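Candoddale Furniture Care Workshop
Notebook, upholstery bench
May, entry opened 8:40 a.m.

Item 302. Large brown seat piece received from the Ojeda store, booked in under Skosell job 1242. Intake sheet lists general soiling on the front, a dull patch near the top, and a gritty line along the central crease. No repair was requested. The work is limited to cleaning and a light dressing, and the piece is to be returned to the store when finished.

Condition on arrival. The cover was intact at all points examined. Dust had collected in the hollows, with a finer gray deposit along the crease. The outer faces were slightly tacky to the touch, consistent with an earlier polish that had not been fully removed. The ticket from the previous cleaning, number 226, does not name the product used. Colleagues are asked to write the product name on the ticket in every case, including when only the standard cleaner has been applied.

Test area. A small section low on the back was cleaned first, using the Noltonar mild solution at the weaker of the two strengths on the shelf card. The cloth picked up a yellowish residue and no brown color. The section was left until 9:30 and checked again under the bench lamp. The finish had not clouded. The stronger mix was not opened.

Procedure followed:
Loose dust removed with the soft brush, top to bottom.
Crease opened by hand and brushed out separately.
Solution applied to the cloth only, never to the cover.
One section wiped at a time, then gone over with a clean damp cloth.
Dry cloth to finish.

The wide outer faces gave no difficulty. The old polish came away in two passes on the left and three on the right, where it had been laid on more heavily. The crease took longer than the rest of the piece together. When the cover is left slack, the cloth rides over the groove and pushes dirt further in - the section beside it must be held flat with the free hand. Pressure should come from the whole palm. Fingertips alone leave short-lived dents and make the wiping uneven.

A folded cloth was tried in the groove and proved too stiff. A bunched one follows the curve better and can be turned to a clean part without setting it down. The striped cotton cloths from the lower drawer are suitable. The blue ones shed lint and should be kept for metal parts.
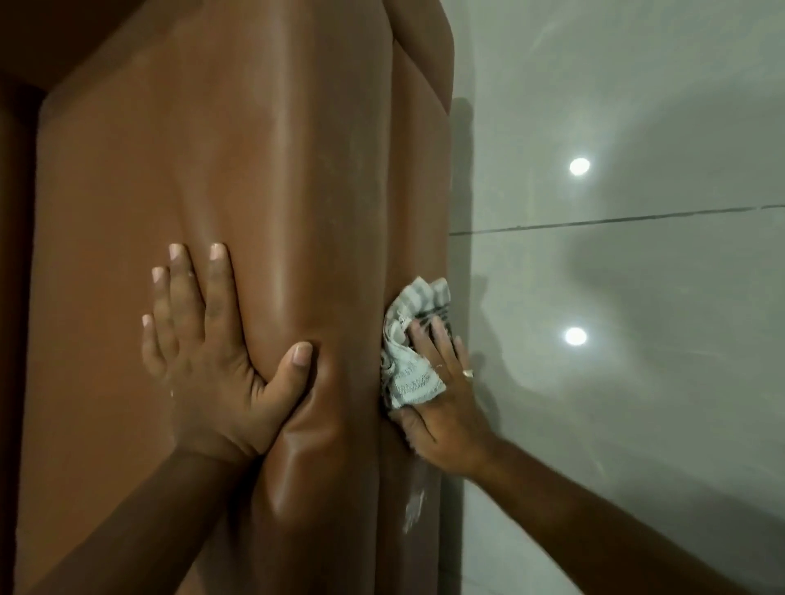
Item 302, cloth work beside the central crease, left hand holding the cover flat.

Checked at 11:15. Residual tackiness was noted on the right face near the top, and that area was wiped once more. The dull patch recorded at intake is reduced but can still be found by touch. It may be wear in the finish, in which case further cleaning will not improve it. Recorded on the job sheet so that the store is informed before collection.

Dressing has been held over until the cover has rested. A thin coat only - the can on the bench is number 693 and is nearly empty, so a replacement should be drawn from stores before work begins.

Outstanding:
Dressing, one coat, then inspection of the crease.
Used cloths to the wash bin, brush rinsed and hung.
Ask Ojeda which polish is in use on the shop floor.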